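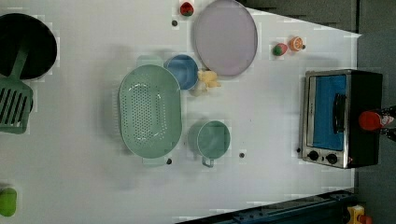

Marisol Ventura wrote to us that she had followed the old leaflet to the letter and her colander still ended up under the couch, so would we please stop promising that everything "has a place." Fair enough. The old leaflet promised too much. This section replaces it.

Section 4. Setting out and putting away the play kitchen set

4.1 Before you start

The Grilach play kitchen set comes as cookware, tableware and play food. The box lid shows it laid out in tidy rows. Your table will look like that once, for the time it takes to fetch a child. Plan for the other 161 meals.

You need a flat table with a wipeable top. White or another plain color helps, as small food pieces are easier to find on it. You do not need the Zondik play mat sold separately. We tried it for a month and went back to the bare table.

CAUTION: Toy fruit looks enough like real fruit to fool a toddler. Keep small pieces away from children who still put things in their mouths, whatever the age printed on the lid suggests to you.

CAUTION: The pan is a toy. Do not put it on a stove, even one that is switched off.

4.2 Setting out

1. Clear the table and wipe it. Let it dry.

2. Put the largest pieces down first: plate, colander, pan. Leave a hand's width between each of them and the table edge. Marek Skála, who tests our instructions at home, says his children close that gap in 20 seconds. Leave it anyway.

3. Lay the slotted spatula flat on the table. If it is left leaning in the pan, the handle gets knocked and the whole thing swings around.

4. Stand the cup upright near the colander. Use it for the smallest food pieces if you like. We doubt they will stay in it.

5. Add the food last. Start with a few pieces, say the strawberries and the banana, and bring out more when those are served. Tipping out the entire bag at once is faster, and you will regret it.

NOTE: Some guides tell you to sort the food by color. Children do not cook by color. A strawberry goes with the banana if that is what the customer ordered.

4.3 During play

6. Let the plate be the serving spot and leave it where it is. If the plate stays put, most of the food drifts back to it sooner or later.

7. Fruit may be "washed" in the colander without water. If you allow real water, put a towel down first and accept that the drainage holes do what drainage holes do.

8. Pick up fallen pieces as they fall. A banana on a dark floor is easy to spot. A strawberry under a shelf is another matter. 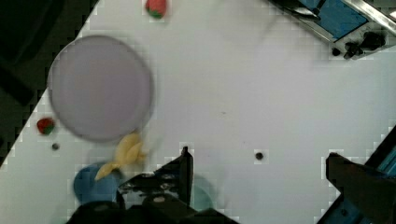

9. When play winds down, give one warning before you start clearing. Intan Tuhumury recommends calling "kitchen closes" and waiting a little. It works on Saturday mornings. We have no good results to report from after 5 p.m.

4.4 Putting away

10. Gather the food into the colander and carry it to the storage box in one trip.

11. Check the food against the list on the inside of the lid. Do this now, before the floor is swept.

12. Wipe the plate, cup and pan with a damp cloth. Skip the dishwasher. The lid says "easy clean," a phrase that can mean almost anything.

13. Pack the pan at the bottom, then the plate, then the colander with the food still in it. The spatula goes in along the side. If the lid will not close, turn the spatula around before you try pushing.

NOTE: Replacement food pieces can be ordered singly. Before ordering, look inside the cup.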